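Notora Folding Cell - Two-Arm Bench, Monthly Inspection
Site: Histstead
Month: August
Inspector: Indrek Vasiliauskas
Hours since last service: 683

1. Base bolts, both arms - OK
Marks line up. No play when pushed by hand.

2. Arm cables - OK, watch
Check the long cable on each arm with a garment held at both ends. It must hang outside the white link and clear the joint housing. Left cable sleeve is getting stiff. Look again at 200 hours.

3. Grip at both ends - OK
Hold a folded garment across the table. Neither end should creep.

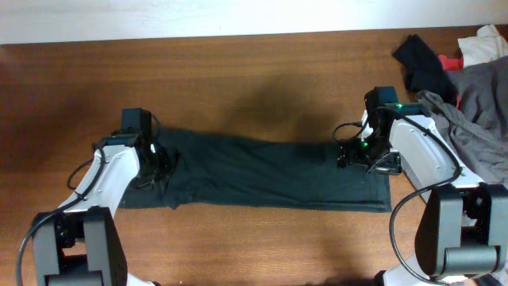
Item 3. Dark garment held between left and right grippers.

4. Finger pads - OK
Brush lint out of the crosshatch. Check the screw on each pad for looseness. Right pad screw took a quarter turn. Do not use thread glue here, the pads get swapped too often.

5. Wrist camera view, open fingers - OK
Both pads and the garment seam should be in view. Wood washes out white at the right side. Pimentel has been asked to lower the exposure.
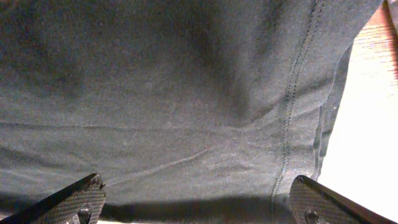

Item 5. Wrist view, fingers apart over cloth, stitched seam at right.

6. Wrist camera view, close to table - COMMENT
Picture goes soft at this distance. The edge between cloth and wood can still be made out. Lens wiped, mount screws checked. Leave the focus ring alone until Sultorel answers. 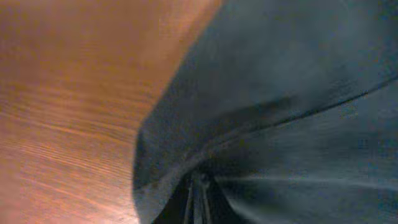 Item 6. Wrist view close in, cloth fold over the gripper bars.

7. Table surface - OK
Wiped with a dry cloth. No polish.

8. Emergency stop - OK
Tested 2 times from each side. Both arms stopped.

Open items: left cable sleeve, camera exposure, focus. Order spare pads before 300 hours.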